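Trays, Condiments and Small Drawers: Working Notes for a Kitchen Counter

Jollavley Household Notes
Compiled by Siham El Khatib. Last revised 2026-09-25.

Scope. These notes cover flat serving trays used as a permanent station on a counter or table, the bottles and small items kept on them, and tabletop drawer units. Lidded bins and wall racks are on separate pages.

Choosing the tray

Measure the free counter depth first and subtract 2 inches. The remainder is the maximum tray depth. A tray that reaches the counter edge gets caught by sleeves and dish towels.

Rounded corners are easier to wipe than square ones. Residue in a square inside corner dries hard and has to be loosened with a brush. A low rim is enough for dry goods and squeeze bottles. For oil, vinegar or anything with a pour spout, use a rim tall enough to hold a spill until you notice it.

Pale plastic shows marks early. Some people count this against it. For a condiment tray it is useful, as a ring of sauce is visible the same day. Dark trays should be wiped on a schedule.

Bottles on the tray

Stand squeeze bottles upright between uses unless the cap has a valve and the label calls for cap-down storage. A bottle laid on its side puts product against the cap seal, and a worn seal will seep. If a bottle has to lie down for a while, during a shelf cleaning for instance, close the cap, wipe the neck and lay it fully on the tray.

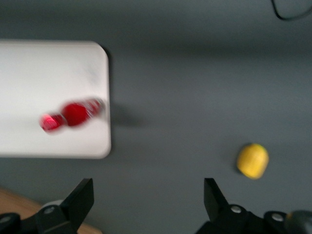 Clean the neck and cap threads whenever the bottle is opened for refilling. Dried sauce in the threads holds the cap slightly open even when it feels tight. Procedure:

Remove the cap and soak it in hot water with a drop of dish soap for 7 minutes.
Wipe the bottle threads with a damp cloth, working away from the opening.
Clear the nozzle with a wooden toothpick. Metal picks enlarge soft nozzles.
Dry the cap completely before refitting.

Do not top up a partly used bottle with fresh product. Empty it, wash it, dry it, refill it. Write the fill date on masking tape on the base.

Round and oval items

Lemons, limes, eggs and small onions roll. On a flat tray they travel to the rim and on a bare counter they go further. Three fixes work: a damp cloth folded under the item, a shallow cup, or a square of non-slip mesh cut to the inside of the tray. Tolex mesh holds well but sheds at the cut edge, so trim it with sharp scissors and rinse it once before use. Nirkix mesh is thicker and does not shed, though it lifts at the corners until it has been weighted flat overnight.

Keep cut citrus off the tray altogether. Juice left standing will etch some finishes and dull others.

Cleaning the tray

Light smudges: warm water, dish soap, soft cloth. Dry immediately.

Gray scuffs: baking soda mixed with water to a thick paste. Rub with a fingertip under a cloth, light pressure, and stop as soon as the mark lifts. The paste is mildly abrasive and will take the shine off glossy plastic. Test the underside first.

Tomato and turmeric stains: wash, then leave the tray in direct sun for an afternoon. Repeat if needed. Scrubbing spreads the pigment into fine scratches.

Sticky label residue: cooking oil, wait, wipe, then soap.

Wash the underside too. Grit trapped there scratches the counter each time the tray is moved. Four felt dots will prevent this on a dry surface. Near a sink use silicone dots, which do not hold water.

Tabletop drawer units

A small wooden drawer box behind the tray takes the items that otherwise collect on it: packets, clips, toothpicks, tea bags, the spare cap. Put the daily items in the upper drawer. Put heavier items in the lower drawer, where they help keep the box from tipping when both are pulled.

Clearance. The drawers must open without touching the tray rim. Pull each drawer to full extension, mark the spot with tape and set the tray in front of the tape. If the table is too shallow for this, turn the box so the drawers open to one side of the tray.

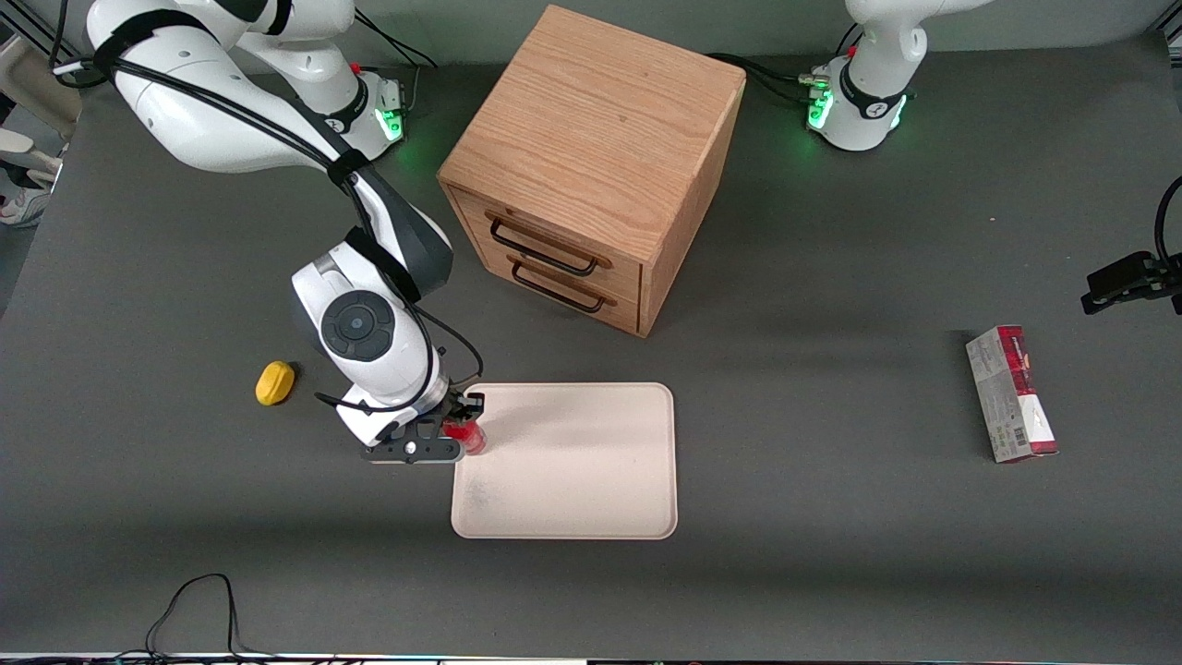

Tray in front, two-drawer oak cabinet angled at the back, both drawers closed.

Bar handles are easier than knobs with wet or floury hands. Check the screws twice a year. They loosen from the inside and the first sign is a handle that clicks when pulled. Tighten by hand; a power driver will strip the hole in soft wood. For a hole already stripped, glue in a toothpick, snap it flush, let it dry and drive the screw again.

Drawers that stick in humid weather can be rubbed along the bottom edges with plain candle wax. Avoid cooking oil, which goes gummy. Sand only if the drawer still binds in February, when indoor air is dry in most heated houses.

Wipe the top of the box with a wrung-out cloth, along the grain. Do not stand a wet bottle on unsealed wood.

Layout on the table

Keep tall items at the back and the tray in front, with a clear strip between tray and table edge. Leave open surface to one side for the item being worked on. On a dark table put a pale tray; small parts and caps are found faster against it.

Resist adding a second tray. If the first is full, remove whatever has not been used since the last cleaning.

Reader correction

Dexter Dumlao wrote in about the felt dots. He had used the Keskin type on a tray next to the dish rack and found the adhesive had let go after 33 days. The advice on silicone dots near a sink was added on that basis. He also weighs his tray, loaded, at 454 grams, and reports that at that weight it slides on polished stone with felt dots and does not slide with silicone.

See also: Drawer liners. Removing oil film from plastic. Cap and nozzle sizes.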